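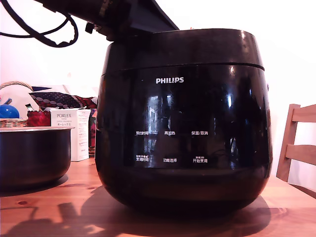 ## 3. 煮饭(公用厨房,Petolham 楼二层)

赶时间先写这一版,后面再补。前两节(门禁、冰箱分格)没改,照旧。

1. 米在水槽左边高柜,量杯挂柜门内侧。一人一杯,别多。
2. 淘米用盆淘,不要拿内胆直接淘,涂层刮花过一次了。
3. 内胆外壁擦干再放进去。转一下,坐稳。
4. 盖盖子,听到咔一声。
5. 插电。先按“功能选择”挑模式,平时白米就行。
6. 要改时间按“烹调时间”。不改就跳过。
7. 按“开始烹调”。
8. 吃完按“保温/取消”,拔插头。

> **注意**:晚上想预约第二天早饭的,用“预约时间”。夏天别预约,米泡一夜会馊。

> **小心**:开盖时脸别凑上去,蒸汽烫。孩子不要单独用。

剩饭想热一热:加一勺水,拌散,按“再加热”。隔夜超过一天的直接倒掉,别省。

### 3.1 清洗

- 内胆:温水泡,软海绵。钢丝球不行!
- 内盖:每次都洗,很多人忘。
- 机身:湿布擦,拧干在擦。不能冲水。
- 洗完晾着,盖子留条缝。

## 4. 用电

厨房这一路容易跳闸。电饭煲、电水壶、微波炉,同时最多开两个。

1. 跳闸了先把插头全拔掉。
2. 电箱在走廊尽头,编号 117 的灰门里面。
3. 推上标着“厨”的那个开关。
4. 推不上去就别硬推,找 Elfriede Brunner,她不在找 Alcides。
5. 恢复之后一个一个插,中间等几秒。

延长线:不许用。二月那次插座烧黑就是延长线串延长线。

## 5. 油烟机和灶

- 开火前先开油烟机,关火后再吹 4 分钟。
- 滤网每月拆一次,热水加碱泡,刷完晾透才装回去。轮值表贴在门后。
- 右后灶打火慢,按住多等一下。还是不着就松手,散散气再试。
- 闻到煤气味:关总阀,开窗,不要碰任何开关,出去再打电话。

**小心**:油锅起火不要浇水。盖锅盖,关火。灭火毯在窗边红盒子里。

## 6. 垃圾

厨余单独一桶,每晚 11 点前拿下楼。汤汤水水先沥干在扔。玻璃瓶冲一下,放楼梯口的蓝筐。废油灌瓶子,拧紧,放水槽下面,攒够了 Socorro Nina 统一送走。别倒下水道,上次通管道花了将近 2,000,大家平摊的。

## 7. 走之前

1. 灶关了没,总阀关了没。
2. 台面擦一遍,抹布搓干净挂起来。
3. 自己的碗自己洗,水槽不过夜。
4. 冰箱门推一下,密封条有点松,常常没关严。
5. 窗留小缝,下雨就全关。
6. 关灯。

东西坏了写在白板上,写清楚哪个、什么时候坏的,留名字。急事直接敲 Wálter Cárdenas 的门。

公用的米、油、盐快没了也写白板,别自己垫钱买,帐不好算。洗衣房的用法见第 8 节,还没写完,先问 Eun-ji Seol。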